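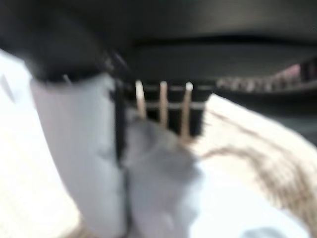

Section 3: Setting up your mission and your first event

By now you've got Wivville installed and you can log in. If you can't, go back to Section 2 and try the password reset, which goes to whatever address the head of mission gave when the account was opened (I have seen this turn out to be an inbox that closed with the last ambassador).

I wrote this section while setting up our own consulate in Hidstead, so the examples are ours. We look after Batadetti interests in the region, we're tiny, and our biggest event of the year is the national day reception in November. If you work in a full embassy with a protocol office you'll have more screens than I do, but the order of things is the same.

Before you start

Have these open or on the desk:

- the host country's current diplomatic list
- your last guest list, in any format you like, even a scan
- the letterhead file with your coat of arms
- a signed copy of your local precedence rules, if your host ministry issues them

Set aside a whole morning. I tried to squeeze it in on a Friday between visa appointments and ended up doing half of it again.

Entering your mission

1. Go to Setup, then Mission Profile. Type the name of your mission the way it appears in the diplomatic list, word for word. This is the name that prints on every invitation and place card, and the ministry does check.

2. Choose your mission type. Consulates run by an honorary consul should pick Honorary Post and leave the rank field alone. I picked Consulate General the first time because it sounded nice, and the program cheerfully seated us above people we had no business sitting above.

3. Under Head of Mission, pick one of the statuses: Designate, Presented, or Chargé. Designate means the ambassador has arrived but hasn't handed over the letters of credence yet. You can still hold meetings and keep a calendar in that status, but Wivville hides the option to issue invitations in the ambassador's name.

Caution: Don't switch Designate to Presented early just to get the invitation button back. The date you enter there sets seniority among ambassadors, and every seating plan you make afterward is built on it. Changing it later means rebuilding each plan by hand. Wait for the ceremony, then enter the date and time from the ministry's note.

4. Upload your coat of arms and press Save. If the preview comes out squashed, the file has a border around it. Trim that off and upload it again.

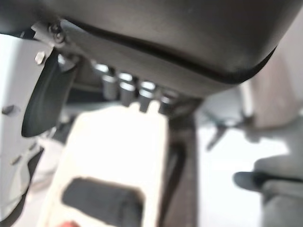
Bringing in your contacts

5. Open Contacts and choose Import. Wivville takes spreadsheets and plain text. Our old list had 421 names on it, and after I'd merged the duplicates and taken out everybody who had been posted elsewhere, we were down to 265. Do the merge. It's dull and you'll be so glad later, I promise!

6. Match your columns to the ones on the right of the screen. The two that trip people up are Style and Title. Style is "His Excellency" or "The Honorable." Title is the job, like Minister of Fisheries. Put them the wrong way around and your envelopes will be addressed to Minister of Fisheries His Excellency, and yes, some of ours went out like that.

7. Look through the yellow rows. Yellow means the program found the same name with two different posts. Pick the newer one, or press Ask Later if you aren't sure. Rows marked Ask Later stay off every guest list until you settle them.

Note: Spouses and partners get their own rows. The old way was to tack "and spouse" on the end of a line, and the importer will leave those alone. You'll need to split them yourself with the Split button. It matters for seating, and also for dietary notes, which belong to a person and not to a couple.

8. Set a review date for the list. Mine is every 3 months. Postings change in clumps, mostly over the summer, and a list that was perfect in May can be embarrassing by September.

Making your first event

9. Choose New Event, then Reception, Dinner, or Call. A Call is a short visit to somebody's office, such as the round of courtesy calls a new ambassador makes on colleagues. It has no guest list, only a time, an address, and a box for talking points.

10. Add the venue. Ours is the Wang Room at the Hidstead town hall, so I saved it as a favorite with the parking instructions and the side entrance for drivers. Whatever you type in Arrival Notes is printed on the back of the invitation, so keep your private grumbles about the elevator out of there.

11. Pick your guests from Contacts. You can select by group (Diplomatic Corps, Government, Press, Community) or one at a time. I start with the groups and then go through name by name with a cup of coffee, because there is always somebody who is on the list for good reason and shouldn't be in the same room as somebody else. For that, right-click the name and choose Keep Apart.

12. Set the reply deadline. The program suggests 10 days before the event. Leave it there unless your caterer needs longer. 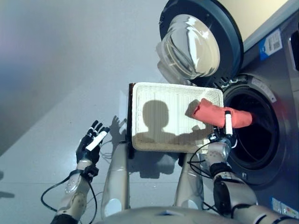 13. Check the flags. If your event uses flags, Wivville draws the order for you, with the host country first and the rest alphabetical in whichever language you chose under Preferences. Please look at that language setting! Ours had defaulted to French, which moves quite a few countries along the row.

14. Press Preview and read one invitation from start to finish, out loud if you can stand it. Then print a single copy on the real card stock.

15. When you're happy, press Issue. You'll be asked to confirm with your password. Invitations go out by email right away, and the printed ones land in the Print tray in envelope order.

Caution: Issue can't be undone. You can send a correction from the Event menu, and it will be labeled as a correction on the first line.

If something looks wrong

The seating plan puts two ambassadors in the wrong order. Check the presentation dates on both contacts. If they presented on the same day, the time decides it, so fill in the time as well.

A guest shows as Declined but says they accepted. Their office probably replied from a shared address. Open the contact, choose Replies, and move the reply to the right name.

The press group is grayed out. You've marked the event Private. Go to Event, then Access, and change it to Open or Open in Part. With Open in Part you can let the press in for the speeches and set the time they leave.

Accents vanish from names. Save your spreadsheet again as Unicode text and import just those rows. There's no need to redo the whole list.

Section 4 covers seating plans, including round tables and the horseshoe.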